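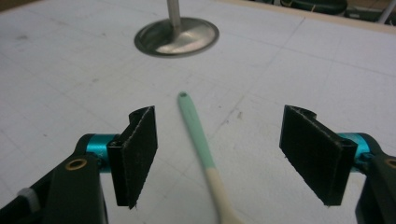

*Mint and beige utensil on the collection table, Kirthorpe laboratory.*

**Laboratory diary, entry for 2020-07-21**

Collection for the Nillamano set resumed at the start of the morning. The hand-held grippers were checked against the log sheet before use, and the clocks on both recording units were brought into line. The left unit had drifted again overnight. The drift was small, but it has now been entered on three consecutive working days and will be raised with Cedlow, who supplied the units.

The task in hand remains the picking up of a long, thin utensil lying flat on the table. The operator approaches from above with the fingers open, closes them on the handle, lifts, holds and sets down. Each attempt is kept as a separate example, with a start mark and an end mark entered by the operator. The learning system is given the camera record and the finger opening, and nothing else. It is therefore of some importance that the operator does not hurry the approach. Several of last week's examples show the fingers already half closed on arrival, and the trained model has copied this faithfully.

The total held at the close of the previous session was 661 examples. The agreed target for the present task is a further 200, with the handle laid at as many different angles as the table allows. Operators have been reminded that the utensil is to be moved between attempts by a person who is not holding the gripper. Where the same person does both, the handle tends to end up pointing the same way.

There was some discussion before the second block about the metal upright and the bowl at its foot. The Holroyd team had asked for a bare table, on the grounds that a model trained with the upright in view may come to depend on it. 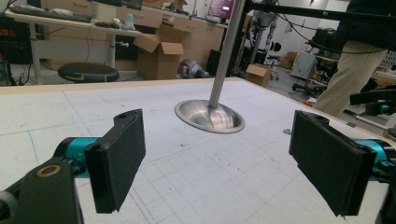
The matter was settled for the present by leaving both in place and recording a note against the whole block. A later block will be taken without them, and the two will be kept apart in the index so that they may be compared. Persons working in the room were asked to carry on as usual. A model which has only been shown a still background is of limited use to us in August, when the trial moves to the Cedlow building.

The second block went more slowly than the first. Of the examples taken, 19 were set aside on review. Most were rejected for a missing end mark, which is a fault of procedure and can be corrected by training. A smaller number were rejected because the handle had turned between the pads during the hold. It was the view of the reviewer that these should be discarded with the others.

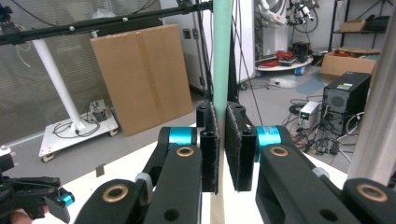
Declan Marsden disagreed, and asked that his objection be entered in the diary. In his opinion a handle that turns in the grip is the very thing the system will meet once it is working alone, and to remove every such case is to teach it that the grip never fails. He would keep them under a separate label, with up to 100 such cases admitted to the training set, and see whether the model learns to close again after a slip.

The reviewer accepted that the records should not be deleted. They have been moved to a holding folder named `turned-in-grip`, and no decision has been taken on their use. The question is to go to Holroyd in writing.

Matters carried forward:

- Clock drift on the left unit, to be reported to Cedlow.
- Wording of the end mark instruction, to be revised before the next block.
- Block without the upright, not yet begun.
- Finger pads to be looked over for wear. A second set has been requested.

Recording units placed on charge and files copied to the Kirthorpe store. The copy was checked before the room was locked.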